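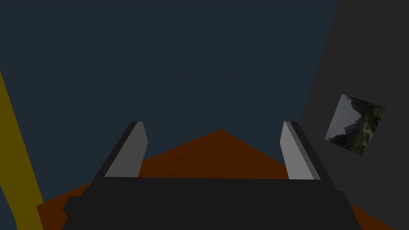 Two-finger gripper, computer rendering.

FOR IMMEDIATE RELEASE
Oct 21, 2018

Lonent Gallery Opens a Knitting Show That Doubts the Stories Told About Sweaters

JURNORBERG - Every fishing village is supposed to have had its own sweater pattern, so that a man lost at sea could be known by his stitches. It's a good story. The Lonent Gallery has been telling it to visitors for years, and its new show, "Whose Stitch Is It?", asks why anyone believed it, the gallery included.

The show fills both upstairs rooms with 115 hand-knit sweaters, caps, stockings and mittens from the gallery's own shelves. Most have been shown before with labels that gave a village, a family and a meaning for each pattern. Those old labels are on the wall again, next to whatever paperwork could be found to back them up. In many cases that is a blank card.

"I went looking for the proof and mostly I found other people repeating each other," said curator Brayan Cusi. "One label said a zigzag stood for the ups and downs of marriage. The source was a yarn shop leaflet. The leaflet didn't give a source."

Cusi began with the gallery's purchase books in July and worked outward to letters, shop bills and pattern leaflets. The cable sweater long known as the Talpur Sweater, a favorite on the gallery's postcards, was bought in a department store. A pair of "wedding mittens" has no wedding attached to it that anyone can trace, although they are very fine mittens and will stay in the front case. The postcards are still on sale at the desk, with the old caption, until the current box runs out.
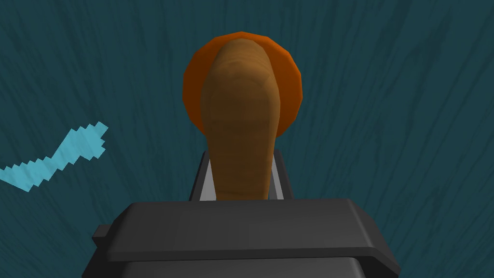
A smaller section takes on the newer claims made for hand knitting, among them that it calms the nerves, sharpens the mind and brings neighborhoods together. Cusi says he is willing to be persuaded. He would like to see somebody measure it on people who hate knitting.

Benjie Dimaculangan, who has taught knitting at the Protitz workshop next door for 11 winters, lent his own notebooks and disagrees with a fair amount of the show. His written reply hangs in the second room at full length.

"A story can start in a leaflet and still end up belonging to the people who tell it," Dimaculangan said. "My students like the marriage zigzag. I'm not going to take it away from them. But I've stopped saying it's ancient."

The gallery makes no promise that its new labels are right either. Dates are given as ranges, "maker unknown" appears a lot, and there is a pencil on a string in each room for corrections. Visitors who own old family knitting with a receipt, a dated photograph or a letter to go with it are asked to bring copies to the desk. Family legends are welcome too and will be filed separately.

A printed guide has been made in a run of 500 and will not be reprinted. It includes charts for six of the patterns, with the meanings left out. The stairs are steep and the elevator is slow, so please allow extra time.

Press contact: Lonent Gallery front desk, Jurnorberg, extension 2482. Pictures of the sweaters can be had on request. Pictures of the Talpur Sweater will be sent with its new label only.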